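Després Bathroom Notes
@despresbathroomnotes

1/ Thread on bathroom sinks, cleaning products, and why I think most of what's sold for the job is a waste of money. I have cleaned other people's bathrooms for a living and I've read a lot of labels. Grumpy from here on down.

2/ The vanity I have in mind is the plain kind. White ceramic top, white cabinet, chrome single-lever faucet. Half the rentals in town have one like it. 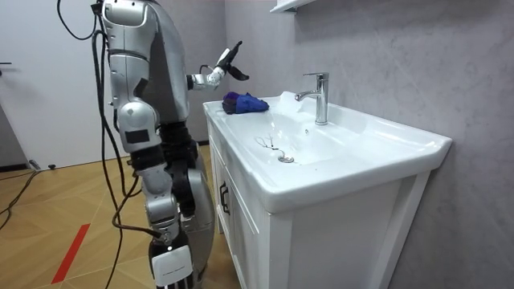
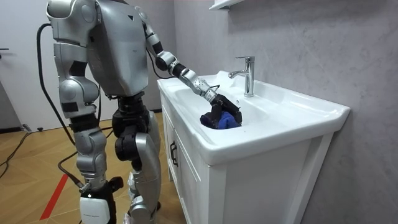 3/ WHAT THE BOTTLES CLAIM
I bought the Hovomton basin spray because the label says it "lifts limescale on contact." On contact with what? I sprayed it at the base of my own faucet, waited the full time on the back, wiped, and the crust was still there. Waited again. Still there. Warm vinegar on a rag took it off by dinner.

4/ Basico makes a sink foam too. It smells like a candle store. I'll give them this, it stays put on a sloped bowl. Whether staying put does anything, I couldn't tell you. I did one half with foam and the other half with dish soap and then forgot which was which, so take that for what it's worth.

5/ Price check, since people always ask me. Fifty dollars will get you up to 73 refills of the Basico if you believe the coupon math. I don't. You have to buy the starter bottle, and they leave that out.

6/ THE CLOTH MATTERS MORE
Any soft cloth that can hold water will do. I use blue ones for the sink and keep a different color for the toilet, and I don't care how well you wash them, they do not swap. Had a client argue with me over this. She lost.

7/ Fesitz sells a "basin-specific" microfiber. I put it next to a regular one from a multipack and I could not feel a difference with my eyes shut. It has a nicer hem. You're paying for a hem.

8/ Bunch the cloth up and lean on it. Folding it into a neat square looks good in videos, but a flat square skates over the curve at the back of the bowl and leaves a line. If you've got a gray stripe that never goes away under the rim, try that before you buy anything.

9/ MY ORDER, FOR THE TWO PEOPLE WHO ASKED
Everything off the counter.
Rinse the bowl with warm water, get the hair out of the drain.
Dish soap on the cloth. A pea of it.
Back wall of the bowl, then the sides, then down to the drain.
Around the faucet base last, with a corner of the cloth wrapped over your finger.
Rinse. Dry the chrome or you'll have spots by the afternoon.

10/ Yes, the faucet base after the bowl. Sigrún Kvaran wrote me a very long message saying it should go first so the grit washes down. Fine. Do it first and rinse again. I've tried both and my sinks look the same.

11/ CABINETS
Stop soaking them. If it's a wooden cabinet, water gets into the edge of the door and the paint lifts, and then somebody tells you to buy a restoring cream. The cream doesn't put paint back. Damp cloth, dry cloth, done.

12/ Also be suspicious of anything called a ceramic sealer. I read 1,191 reviews of one last September when I was home with a bad back. The happy ones were nearly all written the same week people put it on. I went looking for anybody who came back a year later and found a man complaining about the cap.

13/ DRAINS
Those little chrome polish pens. No. Old toothbrush, baking soda, go around the ring. If the chrome is pitted it's pitted and a pen won't fill it in.

14/ Somebody is going to say "but my grandmother used bleach on everything." Mine did too, and her towels had holes. And never mix it with the vinegar from post 3. I mean that one seriously. The fumes will hurt you.

15/ REPLIES SO FAR
"Do you sell your own cloths?" I don't. The name on this account is just my last name, Maëlle Després, hello.
"What about hard water?" Vinegar rag, leave it sitting ten minutes, keep it off marble.
"Is the expensive sponge worth it?" Which one? They're all expensive now.

16/ If one of these companies wants to send me a bottle to change my mind, I'll use it on the worst faucet I have and post whatever happens. Hovomton had a chance already. Drain hair next time, I've got opinions about the plastic snake things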